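Domestic Handling Practice Group
Minutes of the meeting held on Jun 2, 2024

Present: Griet Bosman (Chair), Keisha Whitfield, Sabine Rieger, Cleiton Brandão
By telephone: Nyokabi Mfinanga
Apologies: Stakier

1. Minutes of the previous meeting

The minutes of the April meeting were agreed, subject to one correction under item 4, where "must" should read "should".

2. Draft guide, section 3: gripping of textiles

Ms Rieger introduced the revised wording. Clause 3.2 now requires the operator to set closing force for the softest article in the load. Clause 3.4 sets out when a cloth is to be treated as released, and advises that opening the fingers is not sufficient evidence of release where the cloth may cling to a pad or catch on the container. Members agreed that woven containers should be named in the clause, as Flalar had asked in its written comments.

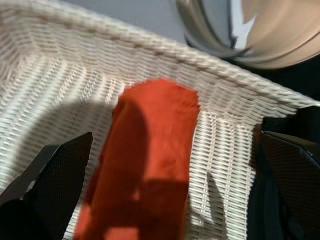
Figure 1. Cloth between the gripper fingers, wicker basket (clause 3.4).

The clause was adopted with that addition. Ms Rieger will renumber the notes.

3. Draft guide, section 5: cables and floor area

The Chair reminded members that section 5 had drawn more comments than any other part of the draft. Lema had proposed a fixed clear distance of 70 cm on all sides of a two-armed machine. Mr Brandão considered this workable in a test room and too strict for a utility room in an ordinary home. It was noted that the present draft says nothing on cables lying on the floor near the base, or on cables running along the arms.

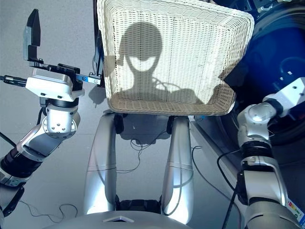 Nyokabi Mfinanga said that she could not support a fixed distance of any kind until the group had settled who was to check it and how often. In her view a written check before each session, signed by the operator, would do more for safety than a figure which would be measured once and then forgotten. She asked that her position be recorded.

The Chair thanked her and proposed that clause 5.1 be redrafted as a check before each session, with the distance moved to an annex as guidance. This was agreed. Clause 5.3 will say that cables on the floor are to be secured or routed away from the base and from any path used by persons.

4. Draft guide, section 6: lighting and shadow

Ms Whitfield reported on the comments received from Jirkia. The firm asked that strong daylight be treated as a working condition to be recorded, in the same way as floor type and load. She drew attention to cases in which the machine casts its own shadow into the container from which it is working.

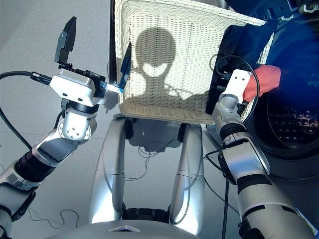
The proposed clause 6.2 would require the operator to note the direction of the main light at the start of each session and again if blinds or lamps are altered. Mr Brandão asked whether a simple sketch would be accepted. Ms Whitfield confirmed that it would, provided that it was dated. Clause 6.2 was adopted as drafted. Clause 6.3, on reflective surfaces, was held over, the wording having reached members only on the morning of the meeting.

5. Draft guide, section 7: two-armed work at an appliance door

Members considered the order of steps where both grippers hold one article near an open door. It was agreed that:

(a) the door is to be fully open and at rest before either arm enters the area in front of it;
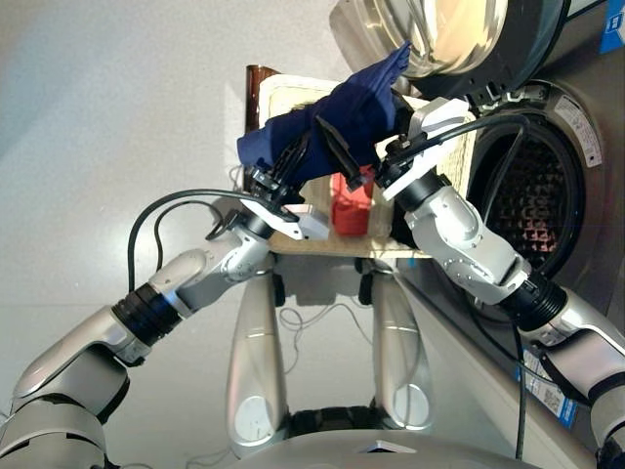

(b) one arm is to be named in the session record as the leading arm, and the other is to release first;

(c) loose objects on surfaces below the grippers are to be removed or listed in the record;

(d) an emergency stop is to be within reach of the operator throughout.

Ms Rieger asked that "within reach" be defined. The Chair ruled that the definition in section 2 applied.

6. Comments log

The log stands at 87 entries, of which 6 remain open. All of the open entries concern sections 5 and 6.

7. Budget

Printing and translation of the consultation draft were approved at a cost not exceeding 2810 euros.

8. Actions

Ms Rieger: renumber notes to section 3; circulate clause 3.4.
Mr Brandão: redraft clauses 5.1 and 5.3 and prepare the annex.
Ms Whitfield: reply to Jirkia; bring clause 6.3 to the next meeting.
Chair: write to Lema on the outcome of item 3.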